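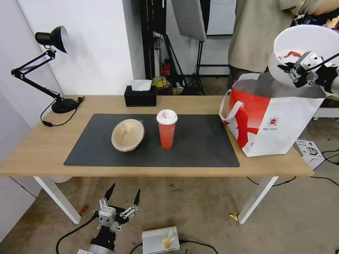
3.2 Collection of Desk-Clearing Demonstrations

Print this article | E-mail this article

Figure 4. Workspace for the desk-clearing tasks, seen from the head camera. A bucket is held tipped over the tote bag by one gripper; the bowl and the lidded cup are on the mat.

Demonstrations were recorded on a two-gripper platform at the Lukside site, using the Hitmont teleoperation stack. The full set contains 3331 episodes across 11 tasks. Each episode begins with a reset of the desk by a second operator, who places the task objects according to a printed layout card and then leaves the work area. Object poses within a card are free, and operators were told to vary them between consecutive episodes.

The bag task (Figure 4) was the hardest to standardize. The tote bag stands upright on the right side of the desk, and its opening changes shape from one episode to the next. We did not fix the bag to the desk or stiffen its rim. The handles were left loose for the same reason: a policy trained only on a held-open bag failed in pilot runs when a handle crossed the opening. The bowl and the translucent cup act as distractors in this task and as targets in others. The desk lamp and the tissue box remain on the desk in both cases.

Search this site Enter keywords Go

Episodes were capped at 65 seconds. An episode was discarded if the operator paused the controller, if an object left the desk, or if the head view lost frames. Failed grasps followed by a successful retry were kept and marked with a recovery label. In the bag task, 36 episodes carry this label. Annotators at Jidska assigned start and end times to each subtask from the head view alone; wrist views were consulted only where the bucket hid the bag opening.

Lighting was not held constant. The softbox behind the desk stayed in place, but its output was changed between sessions, and the lamp was repositioned at the operator's choice. We follow Kratochvíl in storing the session index with every episode, so that training and test splits can be drawn by session. Random splits at the episode level gave optimistic results in our pilot runs and are not reported.

Print this article | E-mail this article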